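Visit report: manipulation data and control software, Avberg

Site visited: Fitville office, 25 March 2018

The visit was arranged through Griffiths, who supply some of our motion planning tools. It covered the software side of the Avberg project: pose tracking, policy training and the review tooling. We did not look at arm hardware. The group occupies an open office with a brick back wall, and the recording area shares the floor with the desks.

Data is recorded with hand-held grippers that have the same finger geometry as the end effector on the target arm. Each gripper carries a camera facing forward over the fingers, so the operator's view is not the view the policy learns from. The test set-up is a domestic one: a white table with a basket, a framed picture, a vase of flowers and a potted plant.
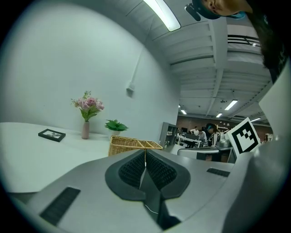 Gripper camera view, with the finger pads at centre and the basket and flowers beyond.

The lens is very wide. Straight walls bend and the ceiling takes up a good part of the image. The group does not rectify before training. They tried it in June, lost the outer part of the field, and found the policy worse at relocating the table after a large wrist rotation. Raw images are cropped to a circle and scaled down. We asked whether people moving about in the background were a problem. The answer was that they are left in on purpose, and that the encoder is trained with heavy colour and crop changes as well.

Pose comes from two sources. A visual-inertial tracker runs on each gripper, and square markers on the gripper body give an absolute fix when an outside camera can see them. The two are joined in a sliding-window smoother, run offline. The online filter is used only to warn the operator that tracking is poor.

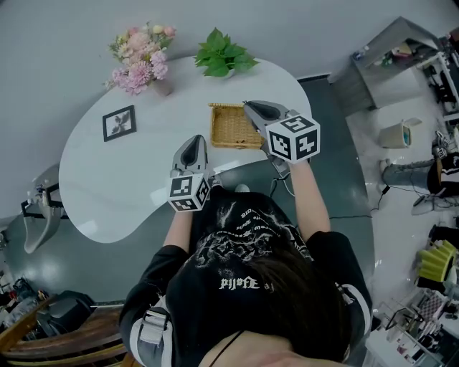 Two-handed recording at the table. The marker cubes on both grippers face the overhead view.

Two-handed work is the harder case. The relative pose of the grippers matters more than either pose in the room, and errors in the two trackers do not cancel. The smoother therefore has a separate term for frames in which both cubes are seen together. Time alignment between the streams was the largest single fault found last year. It is now estimated per recording from the motion itself.

The review tool, Prusier, was shown on a batch of 171 recordings. It plots gripper speed, finger opening and tracker residual on one time axis, with the images alongside. A recording is rejected automatically if the residual stays above the limit for more than 300 milliseconds. Segments with no motion are trimmed. Labels are plain text and are kept in version control with the trimming rules, so a training set can be rebuilt from a commit.

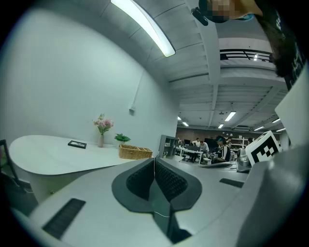 Another gripper view of the same table, with the two finger pads nearly touching.

Finger opening is read from the images, using the position of the pads, and there is no encoder. We thought this weak when the fingers are almost closed, where a small error decides whether the planner treats an object as held. The group accepts the point and is testing a separate contact classifier.

On the arm, the policy outputs short sequences of end effector poses relative to the current one. A tracking controller follows them at 1,000 Hz, with joint limits and self-collision checked before each sequence is released. Inference takes 70 milliseconds, and the first poses of each sequence are dropped to allow for it.

Points to follow up: the export format for Prusier, whether the smoother can be run without the outside camera, and the licence terms for the Griffiths planner if it is called from the controller process.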